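4.2 Seating and small surfaces in the shared rooms

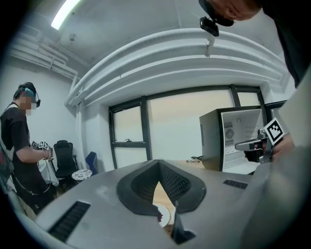

Chairs were the items most often moved during the study period, and small tables and stools came second. Large furniture such as shelving and desks stayed where it had been put on the first day. This section deals with the lighter pieces, and in particular with where people set down a plate when they ate outside the kitchen.

We kept a sheet for each room and filled it in on every visit. A visit was made in the morning, before most people had arrived, and again in the late afternoon. Over the whole period this gave 119 completed sheets from 11 rooms. Each sheet recorded the type of seat, its distance from the nearest window, whether anything had been left on it, and whether a table or stool stood within arm's reach. Occupied seats were recorded in the same way as empty ones, and no one was asked to move.

Office chairs and visitor chairs were treated as separate types. An office chair in our coding has a tall back and is meant for long use at a desk. A visitor chair is any other single seat with a back. Mesh and padded backs were noted but not analysed apart, as the two were mixed in nearly every room. Figure 4 shows one of the rooms, with a black mesh office chair and a blue chair standing near the window wall and a small round stool or side table in front of the blue one.

The round pieces gave us some trouble in coding. At the Skerka building the same item was used as a seat in one room and as a table in the next, and its height (low enough for either) did not settle the matter. We first tried to code by use at the time of the visit. This produced odd results on Thursday sheets, when rooms were often rearranged for lunch and put back by four o'clock. In the end all such pieces went into a single class, "low round surface", and use was written in the remarks column.

Food was found in the rooms more often than we had expected from the interviews at Kindura. Most people there had said that they ate in the kitchen. On the sheets, 81 entries mention a plate, bowl or cup. The large tables held most of them, and small plates with a single item were more common than full meals. Low round surfaces held cups and very few plates. Window sills held cups only. Two entries record a plate left on a chair, both from the same room.

Light seems to matter to where seats end up. In rooms with a large window the visitor chairs drifted towards the glass over the week, and by Friday the space in the middle of the floor was often clear. Where the window could be opened, the seat nearest the catch was the one most often turned away from the wall. Rooms with blinds kept down showed no clear pattern. Nazarenko's account of reading rooms describes a similar drift, though the chairs in that work were heavier and the move took longer.

Cloths and coats were recorded under "coverings" whenever they lay over a seat or table. A covered seat was rarely moved between the morning and afternoon visits, and it was left alone even in crowded rooms. We did not ask who the coverings belonged to, so we cannot separate seats kept for one person from seats that had simply been used as a place to put things down.

Fig. 4. Seating near the window in one of the shared rooms. A small plate with a reddish-brown item is on the wooden tabletop in the foreground.

The Pluridside rooms were fitted out later than the others and are treated separately in Section 4.3.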